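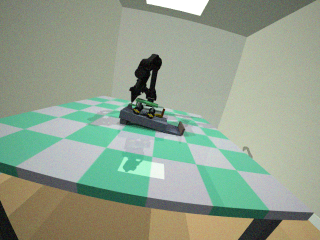
Demonstrations group passes 800

The Stendier project has now collected 800 demonstrations in simulation, and we want to thank all colleagues who gave their hours for this. The goal is 3000 before December. Each demonstration is one short attempt, made by a person who guides the virtual arm from start to finish, and the learning system later studies the arm movements together with the camera views.

Lucinda Tillman has checked the first part of the collection. She removed 115 attempts, mostly those where the operator stopped in the middle to think. A long pause is a problem for us, as the model learns to pause also.

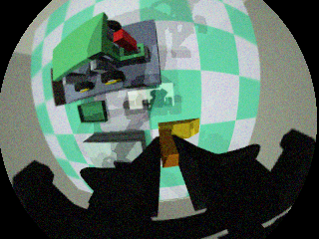
For the next round Ynyr Wynne asks operators to change the starting position of the arm more often. He also prefers that you keep a slow approach which succeeds, even if it does not look elegant. Please do not repeat it only for beauty. 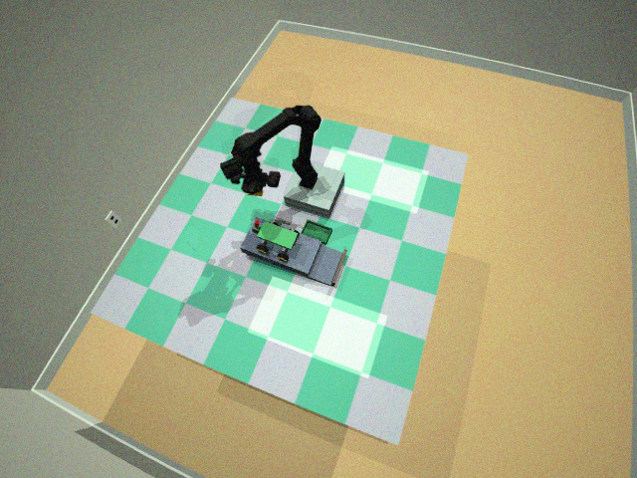 The simulated arm and its work table on the checkered mat.

We have 27 free operator hours in the coming weeks. No experience is necessary, and the practice takes one afternoon. Please write to Efa Prydderch if you would like to take some.

Mariann Takács

Print this item
E-mail this item

Recent items
Falesgate: new login for the shared server
Notes from the Husolness visit
Wyn Prothero on labeling failed attempts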